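## Eggplant evening in Brarnstead, and a word about salt

Dear members,

The October cooking evening went well and the kitchen in Brarnstead was full. Thank you to Lucía Robles, who taught us her grandmother's way with eggplant, and to Ilari Vainio, who washed more pots than he had promised.

Many of you asked me afterwards if it is necessary to salt the eggplant before frying. I have always done it, as my mother did. Lucía does not. She says that the bitter kinds are seldom sold today, and she only salts when she wants the slices to drink less oil. I tried both ways at home during the week. The salted slices became softer and more brown, but my wife preferred the others, so I can't give you a clear answer.

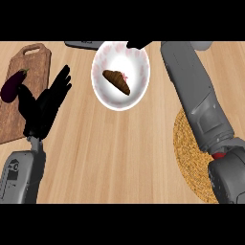
For the dish itself, cut the slices as thick as your finger and fry them in a wide pan, not too many at one time. Put them in layers with tomato, garlic and a little vinegar, and let the dish stand until the next day. Lucía was very strict about the vinegar. It must go in while the tomato is still hot.

The next evening is in November, at the same kitchen, and the subject is rye bread. Arvo Koskela will bring his starter from Harklow and share it with everybody who brings a clean jar with a lid. Please do not bring a jar which has had pickles in it. We tried to wash out the smell last year and it was not possible.

The two large pans which were lent to us from Karppinen have to go back before that. If one of them is in your home, please call Vilho Peltonen. He is not angry, he only wants to know where they are.

With friendly greetings,
Oskari Saarela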